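**Kurow parallel gripper, simulation model** — supplied by Stodeck, tried in the Jelldale bench world

Stodeck sells this as a drop-in replacement for the Dagdag hand. We'd call it a drop-in with homework. The listing claims "true contact behaviour", a phrase we've learned to read slowly, and the trial licence runs for 292 hours, so there's time to check.
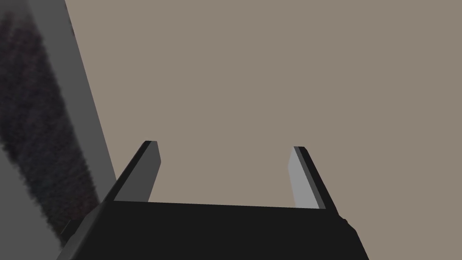 *Kurow model, fingers open, wrist view.*

The finger geometry is clean and the bevelled tips are modelled properly. Friction is another matter. At default settings a small box crept out of the grip in 4 of our 5 lifts, and the fix was a line in the config file that the manual doesn't mention. Colour and shading are flat, fine for planning work but doubtful if you're training anything on camera input.

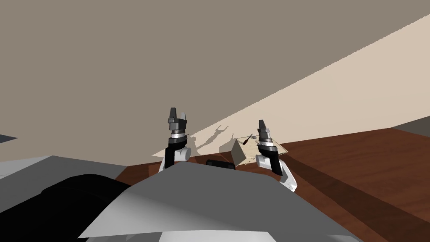 Two-arm setups load without complaint — we'll give them that. Self-collision between the wrists is switched off by default, and we can't think why. Turn it on before you judge any bimanual result.

**Supplied:** model files, config, sample world
**Not supplied:** force data from the physical gripper
**Tested to:** over 4,000 open/close cycles, no drift in finger position
**Support:** email, replies by Monday if you're lucky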